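# 데스크톱 분해 작업용 로봇 셀 Pimska: 도입 및 예산 안내

본 안내는 폐전산기기 재활용 및 정비 사업장의 설비 담당 부서를 대상으로 합니다. 견적 요청 전에 구성 범위, 설치 조건, 비용 항목을 확인하시기 바랍니다. 2019년 7월 3일 이후 접수되는 견적 요청에는 본 안내의 조건이 적용됩니다.

## 제품 개요

Pimska는 데스크톱 컴퓨터 본체의 내부 부품을 다루는 단일 암 작업 셀입니다. 공급사는 Drarnosel이며, 설치와 초기 교육은 Furkesberg 사업소에서 담당합니다. 본체를 눕힌 상태에서 작업하는 방식을 기준으로 설계되어, 입고 라인에서 측면 패널을 미리 제거하는 공정이 선행되어야 합니다. 패널 제거 공정은 본 제품의 공급 범위에 포함되지 않습니다.

## 기본 구성

| 항목 | 수량 | 비고 |
|---|---|---|
| 로봇 암 및 제어기 | 1식 | 제어기는 작업대 외부에 설치 |
| 그리퍼 | 2개 | 1개는 예비품 |
| 알루미늄 슬랫 작업대 | 1대 | 현장 조립 |
| 부품 고정용 트레이 | 2개 | 기종별 추가 주문 가능 |
| 카메라 모듈 | 1식 | 보정 작업 포함 |

트레이는 소모품으로 분류됩니다. 취급 기종이 다양한 사업장에서는 최초 발주 시 추가 수량을 함께 산정하는 편이 운송비 면에서 유리합니다.

## 작업 구역

메인보드의 CPU 소켓과 메모리 슬롯 주변은 부품 간격이 좁으므로, 그리퍼 접근 경로를 기종별로 등록하여야 합니다. 경로 등록은 기본 교육 과정에서 다루며, 이후의 등록은 사업장 담당자가 수행합니다. 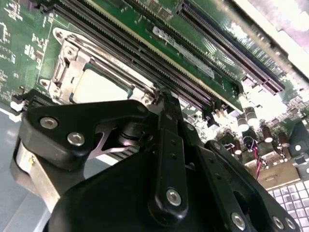

메인보드에 접근한 그리퍼

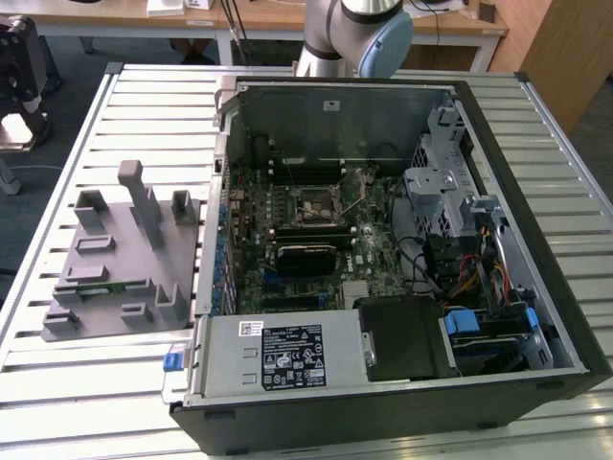
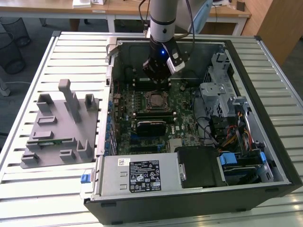
작업대에 눕힌 본체와 좌측의 회색 트레이

경로 등록에 소요되는 시간은 별도의 인건비로 계상하여 주십시오. 동일 제조사의 본체라도 전원 케이블과 데이터 케이블의 배선이 다르면 기존 경로를 그대로 사용할 수 없는 경우가 있습니다. 따라서 예산 편성 전에 최근 입고 기종의 목록을 작성하고, 입고량이 많은 기종부터 등록 순서를 정할 것을 권장합니다.

## 설치 조건

- 바닥은 수평이어야 하며, 작업대 설치 후 위치를 변경하면 카메라를 다시 보정하여야 합니다.
- 전원은 전용 회로로 공급하여 주십시오. 연장선 사용은 허용되지 않습니다.
- 작업대 상부에 강한 직사 조명이 있는 경우, 현장 실사 시 조명 위치를 협의합니다.
- 안전 펜스와 비상정지 장치의 배치는 사업장의 위험성 평가 결과에 따르며, 펜스는 별도 견적 품목입니다.

## 예산 편성 시 유의 사항

견적은 설비비, 설치비, 교육비, 연간 유지보수비로 구분하여 제출됩니다. 설비비와 설치비는 자본적 지출로, 나머지는 운영비로 처리하는 사례가 일반적이나 최종 판단은 각 기관의 회계 기준에 따릅니다.

무상 보증 기간은 검수일로부터 2년입니다. 그리퍼 손끝 부품과 트레이의 마모는 보증 대상에서 제외됩니다. 예비 그리퍼를 사용한 경우에는 보충분을 다음 분기 예산에 반영하시기 바랍니다.

지난 6월 Mbwambo 사업장의 도입 검토에서는 본체 151대의 입고 기록을 바탕으로 경로 등록 대상 기종을 선정하였습니다. 유사한 자료를 보유한 기관은 견적 요청서에 첨부하여 주십시오. 자료가 없는 경우에도 요청은 가능하나, 교육비 항목이 잠정 금액으로 표기됩니다.

## 견적 및 문의

견적 요청서에는 설치 장소의 평면도, 사용 가능한 전원 사양, 희망 납기를 기재하여야 합니다. 현장 실사는 요청서 검토 후 일정을 협의합니다.

- 설비 사양 및 설치: Godfrey Nyanda
- 계약 및 유지보수: Delyth Landeg

견적의 유효 기간은 견적서에 명시된 바에 따르며, 기간 경과 후에는 재발행을 요청하셔야 합니다.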